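A mercearia que cabe numa mesa

Entrou pela porta da associação com dois sacos às costas e já a falar de pimenta de Sichuan. A organizadora do clube de prova Malik, que há três anos junta vizinhos à volta de petiscos vindos de longe, pediu-nos para não pôr o nome dela no artigo («o clube é de quem aparece, ponham lá isso!») e nós cumprimos. Conversámos durante quase duas horas, com interrupções para mastigar.

A ideia nasceu de uma viagem de comboio. Ia a caminho de Fernbridge, visitar a irmã, e uma passageira ofereceu-lhe batatas fritas com sabor a pepino. «Fiquei parada a olhar para aquilo. Pepino! E era bom, era fresco, sabia a verão. Passei o resto da viagem a pensar em quantos sabores existem que nunca me passaram pela cabeça.»

Na semana seguinte convidou a vizinhança para a primeira prova, na cozinha de casa. Hoje o clube tem 42 inscritos e uma lista de espera que ela gere num caderno de argolas, a lápis.

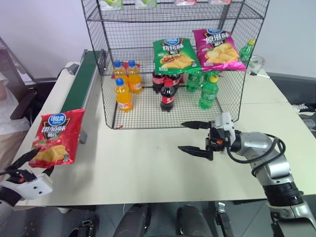

Foto: Arquivo do clube Malik

O que a entusiasma, mais do que as bolachas ou os rebuçados, são as batatas fritas. Diz que poucas coisas mostram tão bem o gosto de um país. «Em Portugal temos as de presunto, temos as simples, e ficamos contentes com isso. Na China há sabor a churrasco, a tomate, a lima, a caldo picante. No Canadá há ketchup, no Reino Unido há cocktail de camarão. A batata é sempre a mesma, o que muda é aquilo de que as pessoas têm saudades quando estão longe da mesa!»

Perguntámos-lhe pelo sabor original, aquele que toda a gente salta. Quase se levantou da cadeira. «É por aí que se começa, sempre! Se não provas a batata só com sal, não sabes o que o tempero está a fazer. Eu obrigo toda a gente a começar pela original, e há quem refile, e depois são esses que repetem.» Segue-se o churrasco, que nos pacotes chineses costuma puxar ao cominho e ao fumo, e só depois o tomate, mais doce do que os principiantes esperam.

Entre sabores bebe-se água morna. Os refrigerantes ficam para o fim, porque o açúcar, explica, «tapa tudo durante uns bons minutos». A de laranja é a favorita dos miúdos. Ela prefere chá de jasmim, frio, sem nada.

As compras são meio trabalho, meio passeio. Vai à loja Gasier, uma mercearia asiática de corredores estreitíssimos onde já a deixam espreitar as caixas antes de irem para a prateleira, e encomenda o que falta pela Skedley, que demora mas acerta. Aprendeu a ler os caracteres que lhe interessam, e só esses. «Sei dizer "sabor" em chinês, é wèi, aparece no fim dos nomes todos. Sei "churrasco". Sei "picante", que esse convém mesmo saber. Pedir uma informação na rua, isso já não consigo!»
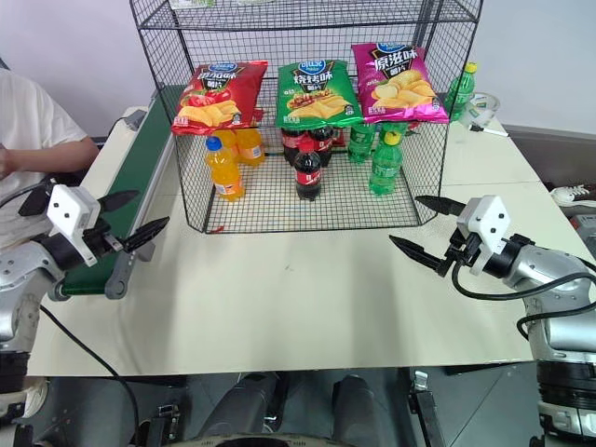

Churrasco e original lado a lado, com a cola e a gasosa de lima-limão por baixo.

Guarda tudo o que se escreve nas provas. São 1.559 fichas, arrumadas por sabor em caixas de sapatos, com notas de zero a dez e uma linha para comentários. Leu-nos várias em voz alta, a rir. Uma dizia «sabe à casa da minha avó depois da sardinhada». Outra, sobre algas: «não gosto, dêem-me mais». A nota mais alta de sempre pertence a um pacote de gema de ovo salgada, com 27 pessoas à mesa e um silêncio que ela ainda recorda com orgulho.

E as desilusões? Houve a noite do durião, em que foi preciso abrir as janelas em pleno inverno. Houve também umas batatas de mirtilo que dividiram a sala. «Eu defendi-as! Continuo a defendê-las. Doce e salgado, qual é o espanto? Toda a gente come melão com presunto.»

Para quem queira experimentar em casa, recomenda pouca coisa: três sabores de cada vez, taças pequenas, papel e caneta, e os pacotes à vista, «que metade da graça está nos desenhos». Uma prova não precisa de passar dos 30 minutos. A conversa que vem a seguir é que costuma ir até tarde.

Em abril o clube dedica uma sessão inteira ao camarão, das bolachas indonésias aos palitos coreanos. Antes de nos despedirmos abriu mais um pacote, de lima, e ficou à espera da nossa cara. Demos-lhe oito. Ela achou pouco.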